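Kesville Children's Museum
Learning Pages: Things in the Kitchen

How Does a Microwave Oven Heat Food?

Many kitchens have a microwave oven. It can warm a bowl of soup in a short time, and it does so without a flame. This page explains how the oven works and how children can help an adult use it safely.

What are microwaves?

Microwaves are a kind of energy that travels in waves. Light is also a kind of energy that travels in waves, but our eyes cannot see microwaves. Inside the oven, a part called the magnetron makes them. It needs a very strong push of electricity to do its work, and in many ovens that push is 4000 volts. For this reason, no one should ever open the outer case of a microwave oven, even when it is unplugged.

What happens to the food?

Almost all food has water in it. Water is made of tiny pieces called molecules, which are much too small to see. When microwaves reach the food, they make the water molecules twist back and forth very quickly. This movement turns into heat, and the heat spreads through the food.

The outside of an oven also has work to do. The dark window in the door lets people look in at the food. Behind the glass of a microwave door there is a metal screen with very small holes. Light can pass through the holes, but microwaves are too large to do so, and they stay inside. 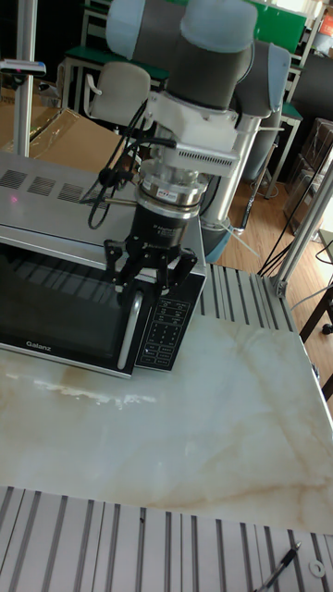 A Galanz microwave oven with a silver handle and a black control panel.

Buttons and vents

The control panel is the place where a person tells the oven what to do. Number buttons are used to set the time. Other buttons may start the oven, stop it, or change its power. When the time is up, most ovens beep.

Many ovens also have groups of narrow slots in the case. These are called vents. The parts inside grow warm while the oven is running, and the vents let warm air out. Books, towels and papers should never be placed over them.
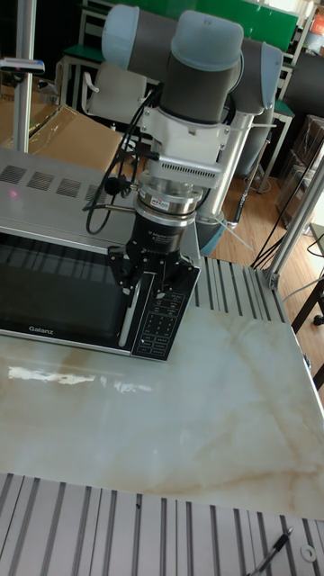
Why does the plate turn around inside a microwave oven?
Microwaves do not reach every part of the oven equally. Turning the plate moves the food through the stronger and weaker places, so that it heats more evenly.

Rules for young cooks

Ask an adult before using the oven.
Never put metal, foil or a metal spoon inside.
Use only dishes marked as safe for the microwave.
Do not run the oven when it is empty.
Let the food stand for a minute, then stir it.
Use oven mitts. The dish may be hot.

Words to know

Magnetron: the part that makes microwaves.
Molecule: a very tiny piece of a material.
Vent: an opening that lets air pass through.

Text by Emmanuel Were. Page reviewed 28 August 2026.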